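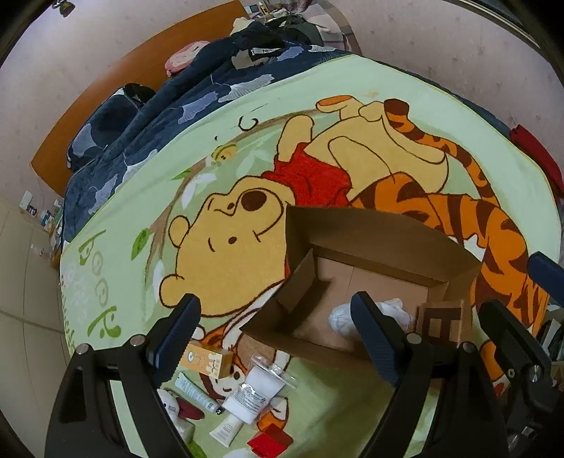

An open carton on the Pooh and Tigger blanket, with a plastic-wrapped bundle inside.

The Bed Is the Best Packing Table in the House

I own a perfectly good dining table. It seats 8, it has a lamp over it, and in all the years I've been mailing boxes to my relatives I have never packed a single one on it. I pack on the bed. My mother packed on the bed too, usually with her coat on and the post office closing in twenty minutes, so maybe it runs in the family.

It's a soft surface, for one thing. You can drop a jar of hand cream on a bed and go right on with your life. You can also spread everything out where you can see it, which you can't do at a table that has mail on one end and a laptop on the other. And there's a deadline built in! At some point tonight you are going to want to sleep there, so the box has to get done. I've had cartons sit open on the dining room floor from September until the first snow. I've never had one last past 11 p.m. on the bed.

I put a fleece blanket down first, always. Cardboard is dustier than people think, and a box that's been riding around in a truck has been on some floors I'd like to keep away from my pillow. Fleece goes in the wash and comes out the same. Ours is the light green one with Winnie the Pooh in his red shirt and Tigger sprawled out beside him, and a bee up on the branch, and it's big enough to cover pretty much the whole working area. I've tried a sheet (slides) and a quilt (too nice, I fretted the whole time).

One warning about a busy print, though. Small things vanish on it. I once spent most of an evening looking for an orange tube of lip balm that was lying right on Tigger's stripes. I was ready to accuse the dog. Now anything little goes in one cluster off to the side of the box, and it stays in the cluster until it's packed. If you have a plain blanket you can probably be sloppier than me.

The box comes next, and I have opinions. I like a plain brown one that's a little bigger than the pile. People always go for the snug fit, and then they have nowhere to put the padding and end up leaning on the flaps with a knee. I save every decent carton that comes in the door. The flat ones live behind the wardrobe, and there's a limit of 5 on the collection, agreed on after what my husband calls the avalanche.

If a box comes with a cardboard divider, keep it! Even if you don't need it as a wall between things, you can fold it and wedge it at one end, or lay it flat over a heavy layer so the light stuff on top doesn't sink. I used to throw dividers straight in the recycling and then go buy bubble wrap. It pains me a bit to think about.

Then you sort. I do it in 3 piles: heavy, squashable, and leaky. Heavy is books, tins, candles, the tile trivets from Coridetti that my aunt keeps asking for (that's the little gift shop by the ferry landing, and yes, they'd ship them for me, and no, I've never let them). Squashable is anything in a thin printed box, plus cookies, plus socks, which are squashable in a useful way. Leaky is every single thing from the bathroom.

I take leaky very seriously. A few winters back I sent my sister a bottle of Heltia body lotion with the cap twisted on as tight as I could get it, and it arrived in the form of a coating. She was gracious. The paperback was not salvageable. Since then each tube and bottle gets a square of plastic wrap over the mouth before the cap goes on, and then a zip bag of its own, and then I stand it up in the corner if it will stand. Tubes won't stand, so they lie along the bottom edge where nothing can press on the middle of them. 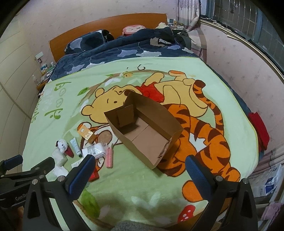
What should go into a care package first?
The heaviest flat things go in first, on a layer of crumpled paper, with anything breakable kept away from the walls of the box.

After that it's mostly a matter of filling in. Socks go down the sides. A dish towel does very well around a mug, and then the person has a dish towel. I've bought the fancy paper filler, the crinkly kind Hoveo sells in a big bag, and it looks darling and it gets into the carpet and I was still finding it at Easter. Brown paper does fine. So do the supermarket flyers, although my aunt reads them and calls to tell me our chicken is overpriced.

Once it's full I close the flaps and give it a shake, right there on the bed. If something clunks, I open it up and find the clunk. I usually allow myself 2 rounds of this. On the second one I stuff a scarf in and stop listening.

The note goes on top. I know people who put it at the bottom as a little surprise, and I've had a note at the bottom thrown out with the paper, so, top. I write it while I'm sitting on the bed with the box, and it always ends up being half news and half inventory. (The green tin is for your neighbor. Don't eat the green tin.) I also put a card inside with both addresses, in case the label comes off. That tip came from the woman at the counter at Lemma, the copy and mailing place on our corner, who has seen a lot of labels come off.

I should say something about tape. Buy the good tape. Tape the center seam, then both edges, top and bottom, and do the bottom before you put a single thing in. I skipped that step once and lifted a very full carton straight up off the bed and was left holding what amounted to a cardboard tube. Everything landed on the blanket, at least. Imagine it on a kitchen floor.

December is when all this gets out of hand. There's a week when I've got a box going for each household, and the bedroom door stays closed because half the contents are for people who live here, and the blanket is down from breakfast until late. My husband comes in around bedtime and asks which side of the bed is available. Last year I forgot a pack of playing cards in the folds, and it went through the wash with the fleece. The fleece came out great.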